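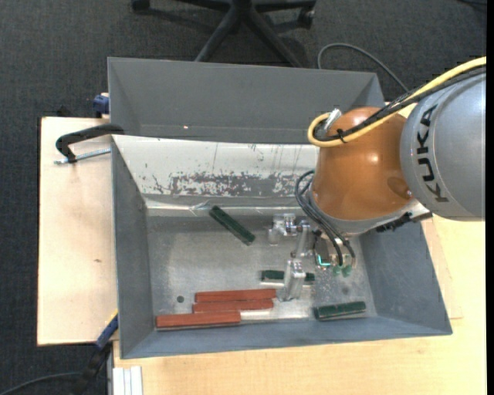
Doina Leka has been told to get up at five in the morning by three different managers, two books and a man at a wedding. She tried it for most of a winter. "I was tired by lunch and rude by dinner," she says. "I did get a lot of emails sent. I'm not sure anyone wanted them."

She now gives talks on working habits, though she dislikes the word productivity and will stop you if you use it twice. We met in a café near the bus station in Hendadport, where she lives, and I had gone along expecting to be sold something. I have sat through plenty of these conversations. There is usually an app.

There was no app. There was a paper diary, fairly battered, and she didn't offer to show me the inside of it.

Her argument is that most advice about how to spend a working day comes from people whose days are unlike anybody else's. "If you run the company you can shut your door until ten. Try that on a front desk." She spent years on a front desk herself, at the Lazaridis furniture showroom, and says the phone rang whenever she opened a spreadsheet. "You learn to do things in small bits. It isn't elegant. I've never seen a book about it."

I asked whether she wasn't in danger of writing that book. She laughed and said a publisher had asked. She hasn't said no, which I noted.

Where I part company with her is on meetings. Leka thinks most of them should be kept, only shorter, and she puts the right length at 30 minutes. I asked where the figure came from. "It's as long as I can listen to anyone," she said. Fair enough, but that is a preference, and she presents it on stage as if it had been handed down. When I put this to her she took a while to answer. "Yes. I probably do that. People write it down if you say a number."

Sotiris Zervas, who booked her to speak to his staff in Panambridge in January, is more of a believer than she is. He told me by phone that the office had been "transformed". I asked how. He said people were leaving on time. I asked whether they had been leaving late before. He said it varied.

Leka winced when I passed this on. "Sotiris is very kind. But January is quiet for them. I'd want to hear what they say in the busy months." Had she asked? She hadn't, and she said so plainly, though I would have liked her to sound more bothered by it. She charges for these visits, after all, and going back to see what stuck doesn't seem a lot to expect.

She is better on the subject of lists. Hers has 2 things on it each day, and the rest goes on a page at the back that she looks at on Fridays. I said that sounded like hiding the work. "It is a bit," she said. "But I was never going to do it all on Tuesday anyway, and at least now I go home in a decent mood."

I asked what she would say to somebody who likes getting up at five. She thought about her own father, who baked bread for a living and was up well before that. "He never told anyone it was good for them. He went to bed at eight and missed everything on television."

Her next talk is in Cerkeck, to a room of school secretaries. She is nervous about it. "They'll know if I'm making it up," she said, and went to pay for the coffee.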